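Listeners wanted, budget headphone panel

Canero is after people to try cheap headphones and tell us what they think. Over-ears, in-ears, a couple of odd clip-on ones. No experience needed, just ears that work and a bit of patience.

What you do: wear 3 pairs over 10 days. Bus, kitchen, gym, wherever. Short form each evening, 11 questions, mostly tick boxes.

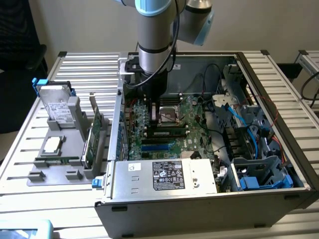
Open PC tower on the bench, robot arm over the processor socket.

What you get: keep one pair, your pick. Travel paid if you come in to collect, otherwise we post.

Who can apply:
- over 18, own a phone with bluetooth
- wear glasses? yes please, we're short of you
- not working for a headphone maker or shop
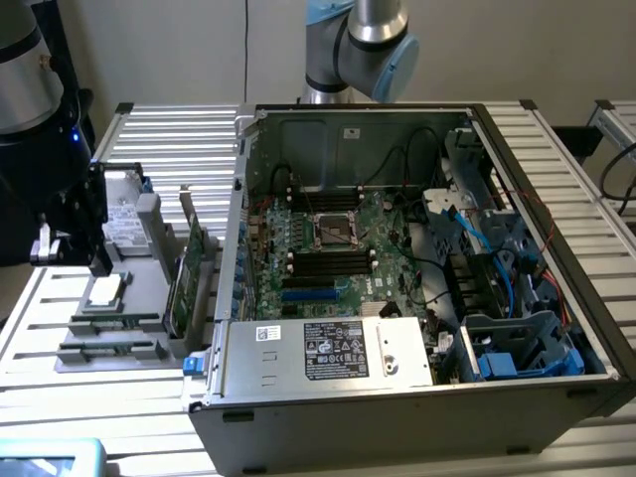
How to apply

Email Dorottya Sárközi at the Canero panel desk. Name, phone model, what you listen on now and what annoys you about it. Two lines is plenty. If you did the Bomar speaker round say so, your detials are still on file.

Closes end of February, 5pm. Sets go out the week after. Questions about postage to Vignesh Alva, room 208, mornings best.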